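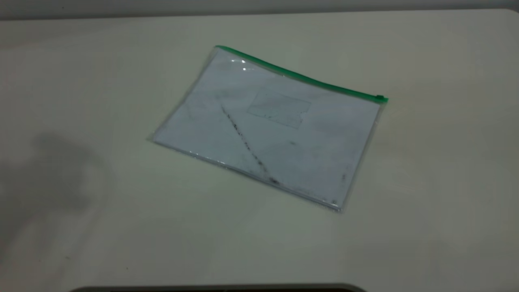

By Tô

Unalmont Flag Football: Frequently Asked Questions
Last updated 18 August 2025

Who coaches the teams?
Parents, mostly, plus a few people who used to be parents of players and never found the exit. Each team has a head coach and up to two assistants. We had a team with five assistants once. They installed a lot of plays and ran one of them.

I have never coached anything. Can I apply?
Yes. You need to pass the background check, finish the online safety course and come to the coaches' clinic in January. Knowing what a slant route is will help. You can learn it at the clinic, in the parking lot if necessary.

I coached high school ball. Do I still have to go to the clinic?
Yes. You may sit in the back and sigh.

How much does it cost to play?
$116 per player for the season, which covers the jersey, flags, belt and referee fees. Mouthguards are on you. Buy two.

How many kids are in the league?
Last season we had 245 players. Rosters close when the teams are full, and a heartfelt email will not create a new team.

Can I request a coach?
You can request one coach on the registration form. We honor it when we can. You can't request to avoid a coach on the form, so please stop writing it in the allergy box.

Does my child have to play every position?
No, but everyone plays at least half of each game, on both offense and defense. A coach who has only one quarterback in mind, and happens to share a last name with him, will hear from us.

How long is the playbook allowed to be?
As long as the coach likes. The record is 53 plays, for a team of second graders. They finished the season running left.

Are headsets allowed?
No. You are standing twelve feet from the huddle.

Where are the games?
Home games are at Rurnum Field, and the two younger divisions also use the lower field at Cellell Park. Check the schedule before you leave the house, as the two are on opposite sides of the river and there is one bridge.

What if I disagree with a call?
Head coaches may ask the referee for an explanation at a dead ball. Assistants and parents may disagree quietly, or in the car.

How do I get a refund?
Full refunds until the first practice, half until the first game, nothing after that. Send requests through your registration account, under Payments.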